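Standent Project Report: Unplanned Arm Movement During a Two-Arm Sorting Task

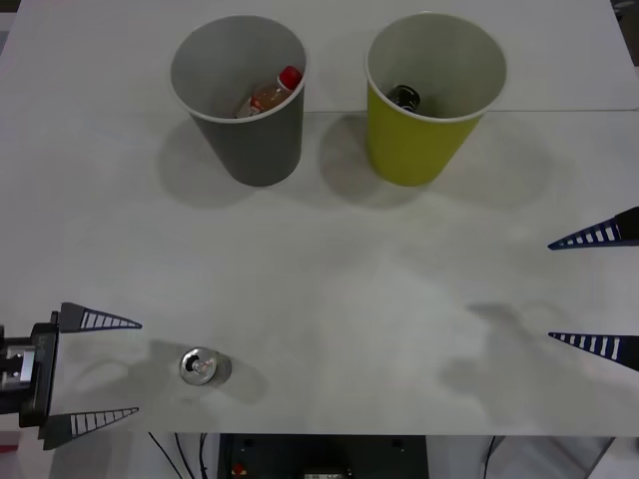 Mechatronics Capstone, Group 16 – Hokolness Institute of Technology

1. Background

Our project for the year was Standent, a two-arm table setup that puts small containers into paper cups. Each cup stands for a category. The arms run from policies trained on demonstrations we recorded ourselves, and a small supervisor program decides which arm may move into the middle of the table. The supervisor was written by last year's group for a project called Drarkden, and we took it over with few changes.

This report covers the fault we had in March, what we found when we looked into it, and what we changed. The training results are in our other report and are only mentioned where they matter.

2. The task

The table has a gray cup and a yellow-green cup near the back, with one arm coming in from each side. Items to be sorted start toward the front. In the layout shown, a small bottle with a red cap is in the gray cup, a dark bottle is in the yellow-green cup, and a silver can is on the table near the left gripper. A trial counts as complete when every item is in its cup and both arms are back at their rest positions.

Both grippers have flexible triangular fingers. They bend around an object when they close, so they are forgiving if the approach is a bit off. We picked them for that reason, and it did hide some of our position errors early on.

3. What happened

We had planned a block of 176 trials. During one of them the left arm was reaching for a can when the right arm left its rest position and crossed the centre line. No command for the right arm showed on the operator screen. The two grippers met above the table and pushed against each other. The operator hit the emergency stop and both arms lost power.

No one was hurt. The operator was behind the floor line, where the lab rules say to be. One finger on the right gripper tore at its base and had to be replaced. The left wrist was out of alignment and needed to be calibrated again.

We stopped all trials that afternoon and filled in the lab incident form.

4. Finding the cause

Our first guess was the policy. We replayed the recorded observations through it on a computer with the arms unplugged, and it never asked the right arm to move at that point. That ruled out the training side, which half the group had been ready to blame.

Next we read the controller logs. The right arm had received a valid target, but an old one. It was left over from the trial before. The right arm's controller had dropped its connection for a moment and then reconnected. On reconnecting, it asked the supervisor for its last target, and the supervisor sent it without checking how old it was.

The second problem was the lock on the middle of the table. The left arm held the lock at the time, so the right arm should have been refused. The lock was only checked when a new target was created, though, and a resent target skipped that step. In Drarkden only one arm was ever powered at a time, so this never came up.

The dropped connection came from a network cable under the table. The clip on its plug was broken, and the plug shifted when the cable was pulled lightly. We could make the connection drop by hand this way, and with the arm speed turned right down we got the same movement again on the second try.

5. Changes

Targets now carry a time stamp, and the controller rejects any target older than 300 milliseconds. After a reconnection an arm holds its position and waits for the operator to release it. The supervisor checks the lock on every message it sends, including repeats.

The cable was replaced and all cables under the table were tied to the frame with some slack left at the arm end. We also added a force limit, so an arm stops if it pushes on something harder than it would need to for this task. The limit took a while to set. Our first value was too low and the arms stopped whenever a finger pressed on the rim of a cup.

6. Tests after the changes

We pulled the cable on purpose at different stages of a trial, first with no items on the table and then with the full layout. The arm held its position each time. Trials then started again at reduced speed, with 2 people present, one of them with a hand on the stop button and no other job.

7. Remaining issues

The stop button cuts power to both arms, and an arm that is raised will sag when this happens. It has not caused damage yet, but a brake or a controlled stop would be better. We did not have the budget for it.

The operator screen still shows the commands sent by the policy and leaves out those sent by the supervisor. If it had shown both, we would have found the fault much sooner. The group that takes over the bench for the Mbeki project should fix this before running both arms at full speed. The log files and the old supervisor code are in the shared project folder, under the incident heading.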